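Notebook, seed bench and germination room
Entry for January, started 8:40 a.m.

Picking up from the last entry. The Karnthorpe hemp lot is out of cold storage and equilibrated to room conditions in its foil pouch before opening. Moisture by the oven method came in within the range we accept, so no redrying. The label says the lot was open-pollinated in an isolation tent, grain and fiber type, one generation off the accession. Nothing on the label about rogueing. I have written to ask.

Total seed received by count: 792. Took out the visibly cracked and the pale green immature ones first, under the ring light, and bagged them separately with the lot number and "R". They stay in the freezer with the parent lot. Please do not discard them, Manalo wants the hulls for the thickness measurements.

Working set is 202 seeds. Two went to the tetrazolium practice dish and are not part of the test. The remaining 200 are split into five replicates of 40, on pleated paper, lidded boxes, 20/30 C alternating, light during the warm phase. Boxes are labeled K1 to K5 on the lid and again on the base. The lids got swapped between K2 and K3 last month and it took half a morning to sort out from the photos, so from now on read the base.

Surface treatment: dilute bleach, 15 minutes, three rinses in sterile water. I went back and forth on this. The Dukow protocol skips it for fresh seed, but the Dukow seed was hand-stripped and ours came through a thresher, with a fair amount of bract dust still on it. The untreated pilot box grew gray fuzz at the paper folds before the first count and I had to call several seedlings abnormal that were probably only smothered. Treated from here on.

First count goes on day 3, final on day 7. Hemp is fast and the radicles start to tangle in the pleats if it is left longer. Normal seedling means primary root intact, hypocotyl straight or recovering, both cotyledons at least half undamaged. Seed coat still stuck on the cotyledons does not make it abnormal. Ana and I scored the pilot box independently and disagreed mostly on this point, so it is now written on the card by the incubator. 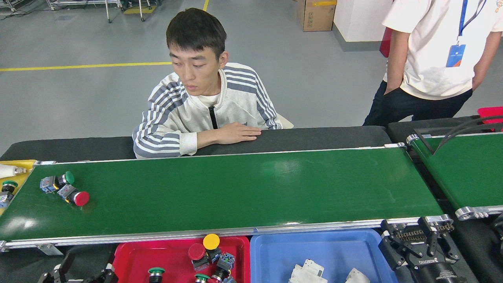 Seated at the green belt, track jacket with the striped sleeves.

Genotyping side. The marker we use for the male-specific region has been giving a faint band in the known female controls. Vsevolod Pasichnyk reran it with a new primer aliquot and the band went away in the controls, which points to the old aliquot and not the extraction. Old aliquot is marked with a red cross and is in the back of the door rack. I would like to keep it until the gel photos are compared side by side, then it can go.

Leaf punches for DNA come off the first true leaf pair, not the cotyledons. Yield from cotyledons was fine but we lost seedlings, and with a small lot that is a bad trade. Punch, tube, ice, then write the plant number in the sheet before moving to the next one. The plate map template still has the blank in H12. Leave it there.

Chemotype sampling is not scheduled until flowering. Noting it anyway: Karnthorpe reports the accession as CBG-leaning with some plants segregating out. If that is right, the pooled sample will hide it and we need single-plant samples, top third of the main stem, same day post onset for each. That is a lot of vials. Check the stock before ordering.

Problems and loose ends:

Incubator 2 overshoots by about a degree coming up to the warm phase, then settles. Logged with the spare probe on the middle shelf. Acceptable for this test — the top shelf I have not checked, so keep it empty.

The pleated paper on the new roll is thinner than the old stock and needs less water. Went by weight instead of volume. Value is on the inside of the cupboard door.

Counting tray has a chipped well, bottom row, fourth from the left. Two seeds can sit in it and look like one. Recount anything that went through that row.

The file for the germination sheet has the Dukow column headings still in it. Rename before entering any Karnthorpe numbers.

3:15 p.m. All five boxes in, middle shelf, lids on, K1 at the left. Timer set for the light. Humidity tray filled to the line. Freezer log signed for the R bag and for the unopened remainder of the lot. Next entry at first count.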